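Call for Participants: Household Cooking and Kitchen Habits Study

The Drosthorpe Institute for Home and Community Life invites adults who prepare meals at home to take part in a study of everyday cooking habits. The study is directed by Dr. Yaneth Benavides and is carried out jointly with the Backlund Center for Consumer Research.

The study asks how people plan, cook and clear up after ordinary weekday meals, and how these routines differ between small and large households. The first round of interviews was completed in August with 241 participants. The second round is now open and will bring total enrollment to 822.

Who may apply

Applicants must be 18 years of age or older and must cook a hot meal at home at least three times a week. Both renters and homeowners are welcome. Persons who work as professional cooks, or who have done so within the past five years, are not eligible for this round. Only one member of each household may enroll.

What participation involves

Participants will complete a written questionnaire, keep a meal diary for 2 weeks, and attend one interview in person or by telephone. The diary takes a few minutes each evening. It covers the dishes prepared, the cookware used, and the time spent on washing up and putting away.

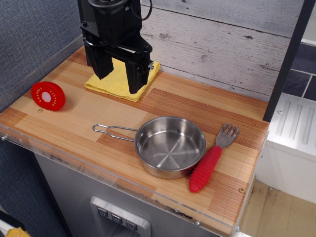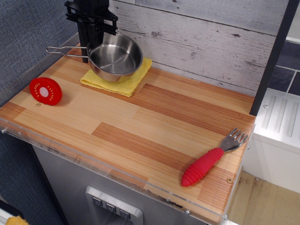
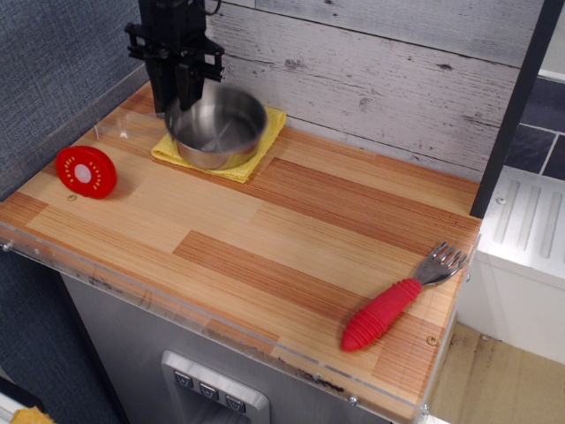
Wood-grain countertop with a folded yellow cloth.

Participants are asked to cook as they normally would and to make no special purchases for the study. Diaries may be kept on paper or online - the choice does not affect eligibility. Interviews last one hour and are available in English, Spanish and Mandarin.

Compensation and privacy

Each participant who completes all parts of the study will receive a $50 grocery card by mail. Names and addresses are stored separately from diary entries and will not appear in any published report. Participants may withdraw at any time without giving a reason.

How to apply

Application forms are available at the front desk of the Drosthorpe Institute or by mail on request. Completed forms must be received by 2 November 2021. Questions about eligibility should be directed to Kai-wen Tai, Study Coordinator. Questions about privacy or the rights of participants should be directed to Siu-fong Liu, Office of Research Review.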